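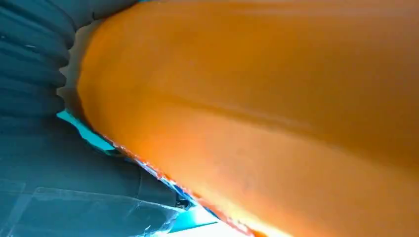 Close quarters: the big orange thing, the dark ridges next to it, and a bit of clear film underneath.

I have been promising a post on wrist camera rules for ages, and Malou Dalsgaard finally shamed me into it by printing out my own scribbled notes and sticking them to the cupboard door. So, 21/11/2020, house rules for close-up picking, written down properly at last!

Some background for anyone who came over from the Gisusholm pages. We run a small bench at Bornberg where we try out picking jobs on everyday goods, the sort of stuff that turns up soft, shiny, wrapped or all of those at once. I love this work. Give me a neat wooden block and I'm bored in a minute, but give me something rounded with a scrap of film nearby and I'll happily stay until the lights go off.

The rule I care about most is the one on blown-out light. If there's a patch of pure white in the view, we treat it as unknown. It might be a gap, it might be a shiny bit of wrapping, it might be the bench. The software isn't allowed to plan a finger through it until a second view from another angle has filled it in. Look at the bottom of the picture and you'll see the sort of patch I'm on about, with the warm glow spilling on to the orange beside it. Dušan Dervishi wanted to let the planner guess from the edges on either side, and we argued it back and forth for most of September. I won, but he did get a footnote.

Clear film comes next, and it has a rule of its own. Film gets labelled as film, every time, even when you can see straight through it to whatever is behind. We used to mark only the thing underneath, and the poor planner would go in as if nothing lay on top. Now whoever does the labelling follows the bright lines and the crinkles and draws round the lot. It's slow and a bit fiddly (put the radio on) but the labels are so much better for it.

Then there's speed. Once the hand is close enough that one object fills most of the view, we drop to the creep setting and stay there. Jui-lin Lam wrote the first version of this and I've hardly touched it. At that range you've lost your sense of the whole bench, you've got a wall of one colour and a seam down the side, and going fast on that little information is asking for squashed shopping. No exceptions for demos. Especially no exceptions for demos.

I should say something about names too, as it comes up every time a new person joins. Our labels say what can be seen: "orange, rounded, soft-looking" is a perfectly good label. If you don't know what a thing is from the view you've got, don't fill in the name from memory of what went on the bench that morning. Cheuk-hei Kan calls this the honest label rule and I think it's lovely. It means two people can look at the same view on different days and have a fair chance of writing the same words.

We keep every view for 90 days, good or bad, and the soft-focus ones stay in with the rest. I was tempted to bin them when we moved over to Detow, it would have made the folders so much tidier — but a tidy folder teaches you very little about a hand working this close.

Still to sort out: how we mark ridges and folds. At the moment one person draws a single outline round the whole stack and another draws each ridge, wavy ends and all, and both are following the rules as written. Gwilym Gough has a draft that says one outline unless the fingers need to go between them. I like it a lot and I'd love to hear how other benches do it, so please leave a comment if you've got a wording that works. The draft goes on the cupboard door next to the others as soon as I can find the tape.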